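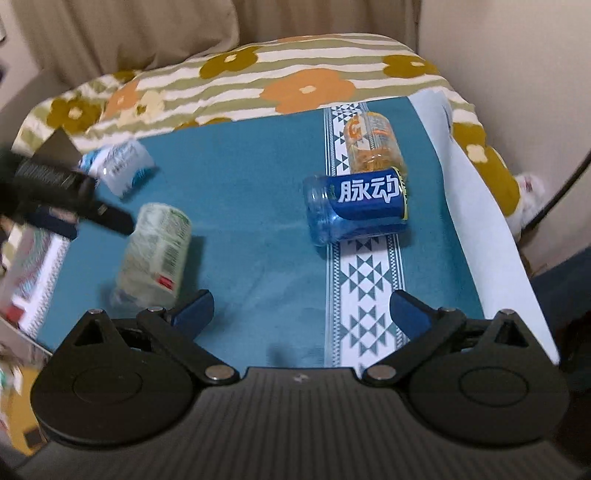 Figure 2. Four bottles on their sides on a teal cloth, jaws open.

Week 2 notes – grasp perception, continued

Welcome back, everyone! Before we get to the planner, let's spend a little while on clear plastic, which gives students more grief than anything else in this course. The orange bottle is partly hidden by the blue one, and the cloth's pattern shows right through it, so a segmenter may happily label that patch as cloth. Please run yours on all 352 images, then read Mawuli Nutsugah's notes on merging masks – they're long, but worth it.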